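How Brands Work
Reading level: ages 9 to 12

Contents
What a brand is
Name, logo and colors
Why companies use brands
Brand and product are different things
How a new name is chosen
Trademarks
Store brands
How brand awareness is measured
Try it yourself
Words to know

What a brand is

A brand is the set of signs that tells a buyer who made a product or who stands behind it. The signs can include a name, a drawing, a color, a shape of bottle, a short tune or a few words that are always used together. A brand also includes what people expect when they see those signs. If a juice has tasted the same every time you drank it, you expect the next carton with the same name to taste that way too.

The word comes from an old word for burning. Farmers marked cattle with a hot iron so that each animal could be matched to its owner. Potters, bakers and silver workers also put marks on their goods. A mark on a pot told the buyer which workshop it came from. If the pot leaked, the buyer knew where to complain.

Name, logo and colors

The brand name is the part that can be spoken. In this article we use a juice company called Tostotach. The name does not describe juice. It does not describe anything. Names of this kind are called coined names, which means that someone put letters together to make a new word.

Other names describe the product directly. "Cold Apple Juice" is a descriptive name. It is easy to understand, but many companies sell cold apple juice, so it does not help a buyer tell one company from another.

A third kind of name is a family name. A bakery called Trajkovski uses the last name of the people who started it. Family names are common for bakeries, law offices, piano makers and farms.

The logo is the part that can be seen but does not have to be spoken. A logo can be a picture, a letter drawn in a special way, or the whole name written in one fixed style of lettering. Companies keep written rules for their logos. The rules state which colors may be used, how small the logo may be printed, and how much empty space must be left on each side. The Tostotach rule book has 74 pages. Three of those pages are about the color orange.

Colors are listed by number in such a rule book. "Orange" is not exact enough for a printer. Two printers in two cities could mix two different oranges, and the cartons would not match on the shelf.

Why companies use brands

A supermarket shelf holds many products that look alike. A shopper usually spends only a few seconds in front of each group of products. In that time the shopper does not read every label. The eye picks out shapes and colors that it already knows.

A company with a known brand can also add new products more easily. Suppose Tostotach sells apple juice and then starts to sell pear juice. Shoppers who already buy the apple juice have a reason to try the pear juice. This is called a brand extension. It does not always succeed. If Tostotach began to sell shoe polish, the shoppers' experience with juice would not tell them anything useful about the polish, and some might stop wanting the juice.

Brands can also affect price. Some people will pay more for a product with a name they know. The extra amount is called a price premium. Part of it may pay for better materials. Part of it may pay for advertising. A buyer cannot tell from the price alone which of these it is.

Brand and product are different things

The product is the item you can use, eat, drink or wear. The brand is the set of signs attached to it. The two can be separated.

Here is a case. Ollby makes socks. The socks are knitted in one factory. The same factory knits socks for two other companies, on the same machines, from the same yarn. At the end of the line, one pile gets the Ollby label and the other piles get different labels. The products are nearly the same. The brands are different, and the prices may be different as well.

The opposite also happens. A company can keep its brand and change the product. The recipe may be changed, or the package may become smaller. The name and colors on the front stay as they were. For this reason it is useful to read the weight and the list of ingredients, which are usually on the back or the side of a package.

How a new name is chosen

Choosing a name takes several steps.

Step 1. The company writes down what it sells, who will buy it and in which countries.

Step 2. Writers make a long list of names. For the toy brand Rorko, the long list had 437 names.

Step 3. Names that are hard to say or spell are removed. The writers read each name out loud and ask other people to write down what they heard. If most people spell it wrong, the name is dropped.

Step 4. The remaining names are checked in other languages. A name that means nothing in English may be a rude or silly word somewhere else.

Step 5. Lawyers search the lists of names already in use. Many names are lost at this step. For Rorko, only 3 names were left after it.

Step 6. The company tests the last names with buyers and picks one.

The steps are not always done in this order. Some companies search the legal lists early to save time.

Trademarks

A trademark is a sign that the law protects. The owner can stop other companies from using the same sign, or one that is very similar, on the same sort of goods. In many countries there is an office where trademarks are registered.

You may have seen two small symbols next to a name. The letters TM mean that the company says the name is its trademark. The letter R in a circle means that the name has been registered.

Protection normally covers a type of goods or services. If Rorko is registered for toys, a company that lays roads might be able to use the same word, because buyers are not likely to mix up a toy and a road. Very famous names often have wider protection.

A trademark can be lost. If people begin to use a brand name as the everyday word for a whole kind of product, the law may decide that it no longer points to one company. Companies try to prevent this. They ask newspapers to write the name with a capital letter and to put the ordinary word after it, as in "Rorko building blocks."

Store brands

A store brand belongs to the shop that sells the product. It is also called a private label. The shop does not usually make the product. It orders the product from a factory and has its own name printed on the package.

Store brands often cost less. The shop does not need to pay for as many advertisements, and it can put the product on its own shelf in a good place. Some store brands have plain packages. Others are designed to look much like a well known brand, with a similar color and a similar picture. If the two look too much alike, the owner of the well known brand may go to court.

How brand awareness is measured

Brand awareness means how many people know a brand. It is measured with surveys. There are two main types of survey question.

In a recall question, the person gets no help. The question might be: "Which brands of juice can you name?" The person must bring the names out of memory.

In a recognition question, the person is shown a list or a set of logos and asked which ones look familiar. Recognition scores are almost always higher than recall scores, because it is easier to recognize something than to remember it without help.

Tostotach asked 3000 shoppers both kinds of question in April. The company asks the same questions every year, with the same wording. If the wording were changed, the new results could not be compared with the old ones.

Knowing a brand is not the same as liking it. A separate question is needed to find out whether people would buy it.

Try it yourself

You need paper, a pencil and a kitchen cupboard.

1. Without opening the cupboard, write down every brand you think is inside. This is a recall test.
2. Open the cupboard and check your list.
3. Pick one package. Cover the name with a strip of paper. Ask someone in your home which brand it is.
4. Write down what helped the person decide. It may have been the color, the shape or a picture.
5. Repeat with a store brand and compare the answers.

Words to know

Brand extension: a new kind of product sold under a name that people already know.
Coined name: a name that was not a word before.
Logo: a drawing or style of lettering that stands for a company or product.
Price premium: the extra amount paid for a product with a known name.
Private label: a brand that belongs to a shop.
Trademark: a sign protected by law.

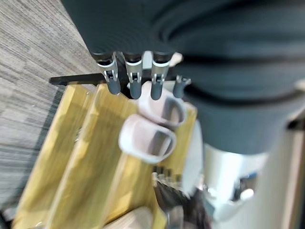
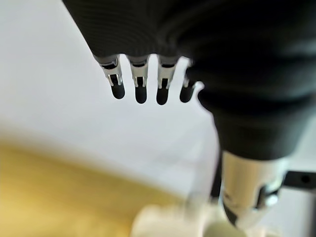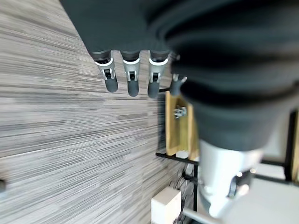
Robotic hand with its fingers pointing down, three views.

Next in this series: How Prices Are Set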